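October, notebook 11, gripper comparison cont'd

Picking up where Keegan Ouellet left off. His pages say the Skidlow fingers are "clearly better on cloth" and that we should order a second pair. I've read them twice and I don't think the pages show that. They might be better. I'd like to see it happen with someone other than Keegan choosing which runs to keep.

What we have on the bench: the stock fingers that came with the arms, the Skidlow pair (soft pads, longer tips), and the Madine pair, which is the cheap one and which everyone has already decided is rubbish because the first set arrived with a cracked pad. One cracked pad is a complaint to the shop. It tells me nothing about how they grip.

Problems with the earlier runs, as far as I can make out:

The Skidlow runs were all done after the camera was moved. The stock runs were done before. The controller doesn't care about our feelings but it does care where the camera is.

Keegan counted a pick as good if the cloth left the floor. I would want it to still be held when the arms stop moving. By his own side notes there were drops on the way over that went down as good.

The garment was laid out by hand each time. Anyone who has done this for an afternoon knows you start laying it out nicely for the gripper you like. I do it too.

183 runs total, and I can use maybe half. The ones with no note of which fingers were on have to go.

Morning. Put the stock fingers back on both arms and re-zeroed. Left arm took two goes. It came up with an offset at the wrist that I couldn't explain, went away on restart, which I don't like at all. Written on the whiteboard so that somebody else can be bothered by it. If it comes back I want the log pulled before anyone power cycles.

Checked the closing force on the stock pair against the little spring scale. The two arms don't match. Right one is softer. Swapped fingers left to right and the difference stayed with the arm, so it's the drive or the current limit and has nothing to do with the fingers. Ouellet's Skidlow numbers come mostly from the left arm. I'm not saying that's the whole of it, but it's a fair chunk of my doubt right there.

Went through the config and found the current limit on the right set at 1240 and the left at something higher that a person had typed in and not written down. Both at 1240 now. PLEASE leave them there until the comparison is finished. If you need more squeeze for your own job, write it on the board and put it back after.

Arsenault controller vs the old one: the claim was smoother handover between arms. I ran the same recorded path on both. To my eye the Arsenault one is smoother in the first bit and then does the same little hitch when the grippers come close together. That hitch was the reason we bought it. I've asked for the firmware notes. Their support page says the problem is "improved", a word I'd like a number next to. Not writing it off yet, but I wouldn't sign for the second unit.

Also tried the Ondalum camera in the side mount for an hour. Colours are nicer. I can't see that nicer colours got us a better grasp point on anything. It lost dark cloth in shadow just as the old one does. Went back to the old mount and the old camera so the rest of the runs are comparable with each other, if with nothing else.
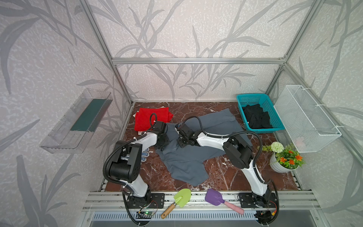 Two-arm work is where I expect the fingers to matter, and it's the part we have the least on. A single arm dragging a sleeve will look fine with nearly anything on the end of it. When both grippers have to come together over the same bit of cloth, the tips get in each other's way, and the longer Skidlow ones have more to get in the way with. So I want most of the remaining time spent there, with the grey garment in the middle and both arms reaching in to it, and the teal basket left in the back right corner for every set. The black clothes stay in the basket. The hose loops need watching on this move as well - the left one has a fair bit of slack from base to gripper, and I'd hate to blame a finger for a snag that was really the hose.

Plan for the rest, same for all three pairs:

Same garment, dropped from the same height and left how it lands. No tidying.
Current limit as above, both arms.
Good pick = still held at the stop. Drops get their own column.
Change fingers every block so no pair gets all the morning runs or all the end-of-day ones.
Write the finger pair at the top of each sheet before starting.

Target is 203 runs all up. Keegan thinks that's overkill. He may be right if the gap is as big as he says, and then we'll see it early and I'll buy the coffee. If the gap is small we'll need every one of them, and even then I'm not sure I'd spend the money.

4:15 pm. First block of stock fingers done. Sheets in the blue folder. I haven't added them up and don't plan to until the other two pairs have had a block each. Two runs thrown out, both because I bumped the start key, both marked.

One thing to sort before the next block: the pads on the Skidlow pair have gone shiny on the inside edge. Either they came like that or they've worn already. Keegan, do you remember? If they've worn, that goes in the comparison too, and the price of new pads with it.

Madine replacement set still not here. Chase.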